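4. Refinishing the Stairs: First Coat

Read this section through once before you open the can. Gromum stair finish starts to skin over 40 minutes after opening and will not wait while you look for your glasses.

4.1 Before you start

1. Decide who is going to be upstairs. Once the treads are coated, that person stays there until they can be walked on. Pack a sandwich.
2. Sand every tread with the grain. Going across the grain is faster and you will admire the scratches for years.
3. Vacuum the treads, then the risers, then the treads again, where the dust from the risers has gone.
4. Sweep the hall floor out to at least one full broom length from the bottom step. Dust down there will find its way up.

Note: If your old finish is wax, go back to Section 3. Finish does not stick to wax, however firmly you speak to it.

4.2 Applying the coat

5. Stir for two full minutes. Do not shake the can. Shaking makes bubbles, and bubbles dry into small craters.
6. Begin at the top and work down. Coat every other tread, so there is still a way to bed. Mark the dry ones with tape. You will not remember which they are.
7. Brush in the back corners first, then pull the finish toward the nose of the tread in long strokes.
8. Wipe drips off the risers as you go.

CAUTION: Open a window. In August, start before 7 a.m. or leave it until evening, as a hot stairwell dries the finish before it can level.

CAUTION: Stone floors show every drip. Cover the floor at the bottom step before you begin brushing.

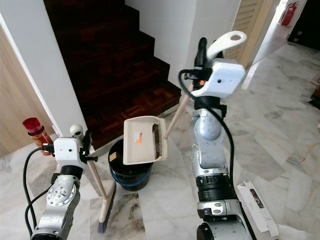
Fig. 4-2. Foot of a wooden staircase on a marble hall floor, with a broom.

4.3 Drying

9. Leave the treads alone overnight. Touching one "just to check" leaves a fingerprint, and everyone will know whose.
10. Coat the remaining treads the next day and move your tape.
11. Rinse brushes at once. A brush left until after dinner becomes a stick.

Note: One 900 ml can covers up to 14 treads. For winding stairs, buy two and keep the receipt.

Continue with Section 5, Second Coat.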